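Larer Community Workshop: Tips for Building and Keeping a Tidying Arm at Home
Member guidance, household projects section
Revised April 10, 2019 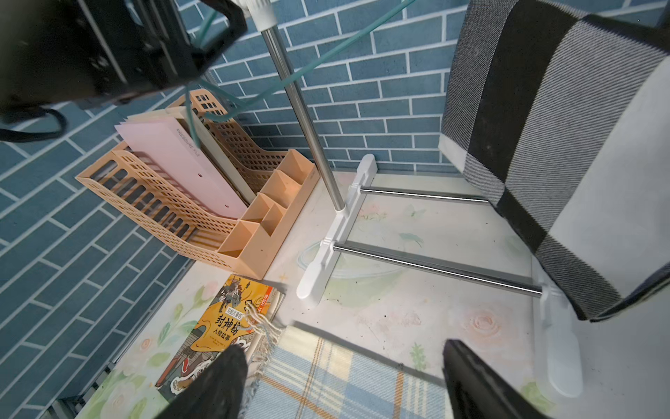

Members who build a tidying arm for use in the home are advised to settle the working area before they settle the program. Most of the difficulties reported to the workshop come from the room and very few from the motors. A corner is a sound choice, as two walls limit the directions from which people and pets may enter. The objects in the area should differ in height and stiffness. A desktop organizer holding folders, a stand with an upright steel pole, a book lying flat and a folded cloth with tassels will between them test most of what a two-finger gripper is asked to do in a family room. A chair with a fabric cover is a useful addition, for the arm must learn to keep clear of furniture as well as to pick things up.

The tips that follow were collected by Sosina Endale and Wondimu Chala from members' build notes. They apply to arms of the Nidavus pattern and to most other small arms assembled from a kit or from printed parts.

Cables

Leave a loop of slack at each joint and check it at full reach in both directions. A cable that hangs freely with the arm folded may pull tight when the wrist turns. Fasten cables with cloth tape or hook-and-loop strips during the first month. Plastic ties may be used once the routing has stopped changing. Do not run the gripper cable through the same sleeve as the power supply.

Any cord in the working area that does not belong to the arm should be treated as an obstacle. Cords are thin, they move when touched, and a camera at the wrist will often fail to separate them from the lines of a tiled wall. Either remove the cord or reduce the speed of the arm until its behavior near the cord is known.

Gripper fingers

Flat fingers are suited to folders, books and boxes. Tapered fingers reach more easily into narrow compartments such as pen cups. Wipe the fingers with a damp cloth before each session and let them dry. Grease from the joints travels to the fingertips sooner than most members expect, and it leaves marks on paper that cannot be removed.

Thin rubber sheet, cut to size and fixed with double-sided tape, improves the grip on smooth plastic. Replace it when the corners lift. Members who have tried liquid rubber coatings report that they peel within 1,000 grips, while sheet rubber has lasted for 3,000 in the workshop's own arm.

Books and paper

A book lying flat on the floor is difficult for any gripper that approaches from above. Teach the arm to slide the book to an edge, or to press on one cover and lift the other side. Begin with a book that the household is willing to see damaged. Folders should be lifted by the spine. A folder standing in a file section should be drawn straight up until it is clear of the walls, and only then moved sideways.

Cloth

Fold the cloth loosely and grip it at the fold. Fringes and tassels catch in finger joints, so the gripper should be opened fully and drawn back slowly after each release. If threads become wound around a joint, switch off the power before removing them. Small curved scissors are kept in the drawer under the Savolainen bench for this purpose and should be returned there.

Stands and poles

Polished steel reflects light and confuses cameras at close range. A strip of matte tape at gripping height gives the camera something to find. Stands with spread feet are easily tipped when the arm pushes high on the pole, and the program should keep all contact low. Mark the position of each foot on the floor with removable tape so that the stand may be set back in the same place between runs.

Floors and mounting

Patterned boards are acceptable for practice, although a plain surface makes the first calibration quicker. Clamp the base of the arm to a fixed bench or a heavy frame. A light shelf unit is not sufficient unless it has been secured to the wall. Bethel Degefa has prepared a drilling template for the Urkorano base plate, which takes 6 bolts, and paper copies are kept with the hand tools.

Safe operation

The stop button must be within reach of the person in charge at all times. Children may watch from outside the marked area. No arm is to be left running in an unattended room, whether in the workshop or at home. After any collision, run the arm through its full range at low speed before resuming work, and listen for clicking at the elbow.

Keeping a log

Record the date, the objects used, the program version and any part that was adjusted. Short entries are sufficient. In February the workshop traced a failing wrist motor in three arms by comparing logs kept by different members, and all three were repaired before the gears were harmed.

Questions about wiring should be addressed to Yabsira Moges. Requests for bench time and for the loan of clamps are handled by Wubit Admasu at the front desk. Borrowed clamps are due back within six days.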